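Speaker notes, home recording talk, June

Start on time. Slide 1 stays up while people find seats. Say who I am: I play keys in Mustcombe, a duo with Kamlesh Goel, and we've made both our records in a rented room over a tire shop. Keep it under a minute.

Slide 2. What we spent
First record cost us $4000, most of it on a studio in the last month. Second one cost $425 plus rent on the room. Don't oversell this. The second one took a lot longer and we already owned the synths. Someone will ask if it sounds as good. Say the drums don't, everything else does.

Slide 3. Tempo and clock
Ask who has had a drum machine drift against a laptop. Explain our fix: the drum machine is the master and the laptop only records. We tried it the other way for most of the first record and I re-did 7 songs by hand. Play clip A (drifting), then clip B. Check the volume before clip B, it's louder than it looks on the meter.

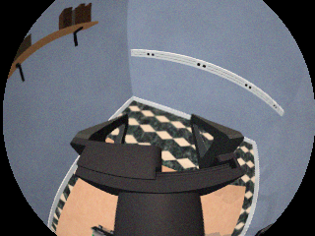 Slide 4. Tracking one part at a time
We record synth parts dry, straight into the interface, and add reverb later. Kamlesh disagrees with me on this and he can say so if he's in the room. His view is that you play differently when you hear the reverb. Fair point. The compromise is reverb in the headphones only, with the dry signal going to disk.

Mention levels. Peaks well short of the red. Older mono synths jump when you open the filter, so set the level with the filter all the way open.

Slide 5. Naming files
Short slide. Song, part, take number. Show the folder from "Oravec", which has some 60 takes called "bass new". Su-bin Jin mixed that one and had to phone me to find the right take.

Slide 6. Handing over to someone else
Send stems that all start at bar one. Send a rough mix too, even a poor one, so the mixer knows what you've been hearing. Write the tempo in the folder name. Su-bin asks for a page of notes per song and I'd do that for anybody.

Play the first verse of "Remer", rough mix, then final. Stop before the chorus if we're past 7:45.

Questions. Repeat each one into the mic for the recording. Records are at the back table, cash or card.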